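# Snack table, sorted

18/03/2024

I have been promising to put this page up for ages, and I'm so glad I finally sat down and did it. The snack table at Sternix used to be a heap. I mean that fondly! You could find almost anything in it if you were willing to put your arm in up to the elbow, and what came out was usually a granola bar in two pieces. Now we have bins and baskets and a place for the soda, and I get a little happy every time I walk past.

A few people from the Flullallow office asked how we set it up, so the notes are longer than they were going to be. Skip to the end if you just came to look.

## The table itself

It's a light wooden table and we kept it that way. There was talk of a tablecloth. I voted against, loudly, and I would do it again. Crumbs wipe right off the bare top, and the overhead lights shine in it nicely when it's clean, so you can tell at a glance when it isn't.

We also stopped pushing things to the back edge. Everything sits more or less in one line across the middle, with open table in front. That open strip has done more for us than any of the containers. People set a bag down there while they make up their minds, or they put back the one they didn't want, and it doesn't bury anything else. I go along it at the end of the day and drop the strays where they belong.

## Clear bins for the small packets

My favorite part! The clear plastic kind with the front lip cut down in a curve, so your hand goes in from the front and you don't have to lift anything or tip it toward you. You can see the wrappers through the side and you know when it's getting low without picking it up.

One thing I learned the slow way is to stick with one kind of snack per bin. I tried mixing in the beginning (a little bit of everything, like a party bowl) and people dug. If it's all the same red packets, they take the top one and go. The digging is what wrecks chips. A small bag that has been through three rounds of digging is basically seasoning by the end.

Don't fill it to the lip, either. A low layer looks a bit stingy but it stays tidy, and topping it up takes no time.

## Baskets for everything that won't stack

We have a bright green one with slots down the sides and a see-through teal one, and they live next to each other at the right-hand end. The green one is the prettiest thing on the table, I will not be taking questions. It has a good thick rim, so you can grab it with one hand while the other hand is holding your coffee.

Slotted sides are great for airflow if you keep fruit in them, and terrible for anything thin. Gum goes straight through. Tea bags too, if they're in those flat paper envelopes. I keep both in a drawer now.

If I were buying again I'd get the same ones. They're light, they rinse out in the sink, and they tuck together when you need the table for lunch. Ours overlap a little most days and I've stopped straightening them.

## Cans

Cans stand at the left, upright, labels out. I only put a few on the table at a time and the rest go in the fridge. There was a stretch in October when somebody stacked them in a pyramid, and it was a very good pyramid, and then a person leaned on the table.

Sprite goes fastest here, for whatever reason. At Flullallow they tell me it's the plain fizzy water. If you're doing an order for a new office I'd buy small the first time and see what's left over.

## Big bags

I still don't have a perfect home for the bigger chip bags. They're too tall for the bins and they slump in the baskets, and if you fold the top down they unfold again the second you turn around. For now they lie flat in front. It's fine! They're foil, they're shiny, they find each other.

Izzati Ngau suggested hanging them from clips on a rail, which I love, and which would need a rail. If anyone at Nerkberg still has the one from the old coat corner, please write to me before it gets thrown out.

## What it cost

The containers came to 51 dollars altogether, and I spent another 30 on a second round when I saw how well the clear ones worked. That's cheap for something the whole floor touches every day. We used to throw out a sad amount of crushed stuff. I never kept a proper tally, so I can't give you a number, but the trash under the table is a lot lighter than it was.

## A few habits that stuck

- Wipe first, then refill. Doing it the other way around means lifting everything twice.
- Older packets go on top, newer ones underneath.
- If a bag lands on the table and you don't want it, leave it on the table. Please don't guess at a bin. I would much rather move it myself than find pretzels in with the chili ones.
- Wash the baskets when they look like they need it. I had a schedule for this and it was silly.
- Keep one container empty. It always ends up being useful — someone brings cookies from home, or there's a box of clementines, and you have a spot ready.

## Things I'd still like to try

Labels, maybe. I go back and forth. With clear bins you can see what's inside, so a label is mostly decoration, but I do have a label maker and it does make me happy. I'd also like a second green basket, and a matching blue one, and then I should probably be stopped.

I'd like to try a lower shelf for the refills as well. Right now they're in a cupboard down the hall, which means that when the table gets low in the middle of the afternoon it stays low until I have a free minute. Izzati keeps a small stash at her desk for emergencies and has been very generous with it.

## The table on an ordinary afternoon

Red bags, silver and blue chips, a green can, baskets side by side. I didn't want to wait for a day when every packet was lined up, so it's how it looks when people are using it, and I think it looks wonderful.

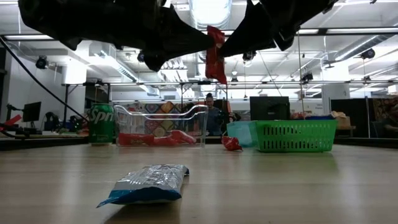

If you set up something similar at your end, send me a picture and I'll add it to this page. And the offer on the rail stands: I will come and get it, I will bring my own screwdriver, and you can have first pick of the chips.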